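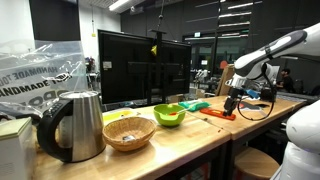
Descaling a kettle, quick version

Need: white vinegar, tap water, 45 minutes.

1. Unplug. Empty it.
2. Half vinegar, half water, enough to cover the chalky bit.
3. Boil once, switch off, leave it. Window open, it stinks.
4. Pour out. Wipe inside with a soft cloth, no steel wool.
5. Boil plain water and dump it. Do this twice, three times if you can still smell it.

Hard water like ours in Helville, do it every 4 weeks. Citric acid works to, less smell. Dont get the base wet.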